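Speaker notes — Hard water and shared laundries: the Plirkport supply

Running time 25 minutes, questions after. Slides advance on the bold cue in the left margin of the printed copy.

Slide 1. Title
Give the title, then go straight to the supply map. Skip the history of the Lemis reservoir unless someone asks.

Slide 2. What hardness is
Dissolved calcium and magnesium, picked up as water passes through chalk and limestone. Reported in milligrams per litre as calcium carbonate. Plirkport comes in at 300, Prollport at 200. Both count as hard. The difference matters for dosing and for how quickly scale forms on a heating element.

Point out that temporary hardness drops out on heating and permanent hardness does not. People mix these up. Spend a minute on it.

Slide 3. What it does to cloth
Calcium reacts with soap to form an insoluble curd. Modern detergents carry builders to tie up the calcium first, but underdose and the curd still forms. It stays in the weave. Towels go stiff, whites go grey, dark colours look dusty.

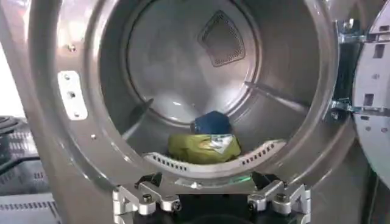
Stiffness is often blamed on the drying stage. Overdrying does play a part, and the Mridha trial kept drying time fixed for that reason. With drying held constant, the harder supply still gave the stiffer cloth. Read out the sample size: 971 towels, all cotton, one supplier.

If asked about fabric softener: it coats the fibre and masks the effect. It does not remove the deposit, and it lowers absorbency.

Slide 4. Dosing
Packet instructions give soft, medium and hard bands. Shared laundries tend to run one setting for every load. On the Plirkport supply that setting should be the hard band, adjusted for load weight — a half load does not need a full dose.

Auto-dosing pumps drift. Check the delivered volume with a measuring cylinder every January, before the filters are changed. 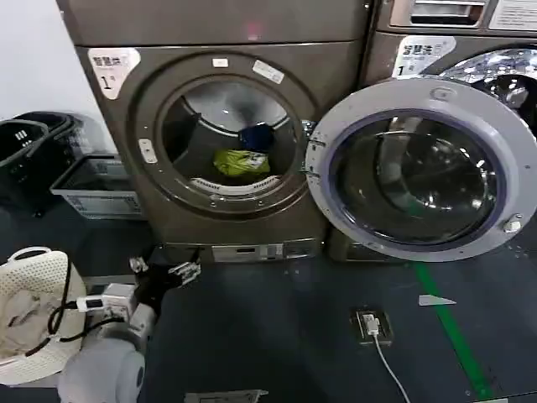 Slide 5. Softening at the inlet
Ion exchange, sodium for calcium. Leave the diagram up while explaining regeneration. The two costs to mention are salt and the water used in the backwash. Keep an unsoftened tap for drinking.

Slide 6. Close
Return to the map. Prollport figures are due for revision — say so. Handouts are by the door.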